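Cloths, Baskets and Shelves: How a Store Room Works

Part 5 of our series for young readers, Everyday Rooms

Most big buildings have a room where the useful things are kept. Your school has one. It might be a cupboard under the stairs or a proper room with a light switch and a lock. People call it a store room.

The one in this part is at Erkodbridge. It has a ribbed metal ceiling with long light tubes in it, and white metal shelving with plastic baskets. Cleaning cloths are kept there, along with other things people need every day.

Why metal has ribs

Take a flat sheet of paper and hold it by one end. It flops. Now fold it backwards and forwards like a fan and hold it again. It stays out straight. The paper is the same but the folds have made it stiff.

Metal sheets work in the same way. A thin flat sheet would bend and wobble. When it is pressed into ridges it can stretch a long way between two beams without sagging. Metal like this is called corrugated metal. You may have seen it on a barn, a garage or a bus shelter.
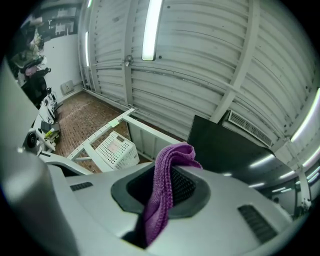
Light tubes are long because a long light spreads out better than a small one. A single small bulb makes dark shadows. If you are looking for something at the back of a shelf, your own head can get in the way of the light. With several tubes, light comes from more than one side and the shadows are weaker.

What is a microfibre cloth?

"Micro" means very small. A fibre is a thread. So a microfibre cloth is made of very thin threads, much thinner than one of your hairs. They are usually made from kinds of plastic called polyester and nylon.

The thin threads leave lots of tiny gaps between them. Water gets pulled into the gaps and stays there. Dust gets caught in them too. This is why the cloth can pick up dust without any spray.

Ritva Hyvönen looks after the cloths at Erkodbridge. There are 32 of them and she sorts them by colour. Purple ones are for desks and shelves. Yellow ones are for sinks. A cloth that has been used on a sink should never be used on a desk, as it can carry germs from one place to the other.

The cloths are washed in warm water with a little soap powder. Fabric softener is left out. It coats the threads and fills up the gaps, and after that the cloth only pushes water about.

Baskets with holes

A basket with holes in its sides has some good points. Air can get in, so a cloth that is still a bit damp will go on drying. A damp cloth in a shut box starts to smell. The basket is also lighter to lift than a solid one, and you can often tell what is inside without taking it down.

Many shelving uprights have holes too, for a different reason. The holes are places to fix the shelves. If you want a taller gap, you take the shelf off and fix it again higher up.

Labels and notes

Words help people put things back. A label on a basket tells you what belongs in it. A sticky note is for a message that will change, such as "more soap in December". The glue on a sticky note is weak on purpose, so it peels off and leaves no mark.

Brick walls

Bricks are made of clay baked in a very hot oven called a kiln. Many are red or brown because there is iron in the clay. The lines between bricks are mortar, a mix of sand, water and cement or lime. It goes on soft and sets hard.

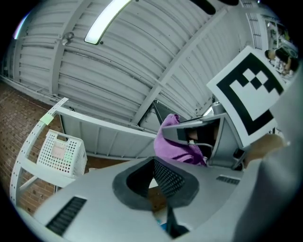 Why doesn't a store room just use cupboards with doors?
Open shelves are quicker. You can find what you want at once, and there is no door to open when your hands are full. Cupboards keep more dust out, so they are better for things that are not used very often.

Something to try

You will need a microfibre cloth, an old cotton T-shirt, two saucers and a spoon.

Put three spoonfuls of water in each saucer. Lay the cloth in one and a piece of the T-shirt, cut to the same size, in the other. Ask a grown-up to do the cutting. Count to 20, then lift them both out. Which saucer has more water left in it? Write down what you found.

Words to remember

Corrugated: pressed into ridges.
Fibre: a thin thread.
Kiln: a very hot oven for baking clay.
Mortar: the mix that holds bricks together.
Upright: a post that holds up a shelf.

Written by Evelien Verhoeven. Checked by Cyprian Sowa.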